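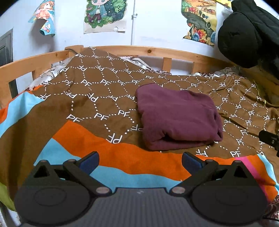 A pine bed with blankets and a folded maroon garment.

Furanness hostel to reopen in August after two-year closure

The former seamen's hostel on the harbor road in Furanness will take guests again in August, the town council confirmed at its monthly meeting. The building has been closed for 2 years, following the discovery of damp in the north wall and a failed fire inspection.

The new operator is Canell, a lodging company that already runs a smaller house in Costgate. It has signed a lease on the building and will pay for the furnishings. The council paid for the wall, the roof and the new fire doors.

When it opens, the hostel will have 40 beds on three floors. Most are in shared rooms, with a few private rooms on the top floor for families and for people who are staying longer. The old hostel had more beds, but the fire rules now call for a wider hallway on each floor, and several rooms were made smaller to fit it.

Wenjie Kang, who will manage the house for Canell, told the meeting that bookings would open first to seasonal workers at the fish plant and the boatyard. Walkers on the coast path will be able to book after that.

"We had calls from the plant before we had a phone line in the building," Kang said. "People have been driving in from Costgate every morning, and in winter that road is not good."

Guests will be able to stay for one night or by the month. The council did not publish a price list, but Kang said the monthly rate would be lower than at the old hostel if guests bring their own bedding. Sheets and blankets can also be rented at the front desk. There will be a shared kitchen on the ground floor and a laundry room in the basement, and both will be open from 6 a.m. to 11 p.m.

The closure has been a sore point in the town. A petition asking the council to repair the building gathered 2,226 signatures, more than any other petition in Furanness in recent memory. Some of those who signed wanted the council to run the hostel itself. That plan was voted down last fall after the budget office said the town could not cover the staff costs.

Repairs took longer than planned. The contractor, Zupan, found that the damp had spread behind the paneling on the second floor, and the work stopped for several weeks while new timber was ordered. The old front staircase was kept. The rear one was taken out and replaced with a steel stair that meets the current rules.

Neighbors asked at the meeting about parking. The lot behind the building has space for only a few cars, and residents on Chapel Lane said that guests used to park across their driveways. The council will paint new lines on the lane before the opening and put up signs pointing to the public lot by the ferry slip. Overnight parking there will be free for hostel guests who show a pass.

A bus stop outside the hostel, taken out of use when it closed, will also come back. Route 323 between Furanness and Costgate will stop there on request, in both directions. The bus company has not yet said whether the last evening bus will be included.

Canell is hiring for the front desk and for cleaning shifts. Application forms are available at the town hall and at the company's office in Costgate. An open house for residents is planned shortly before the first guests arrive, and the time will be posted on the council notice board.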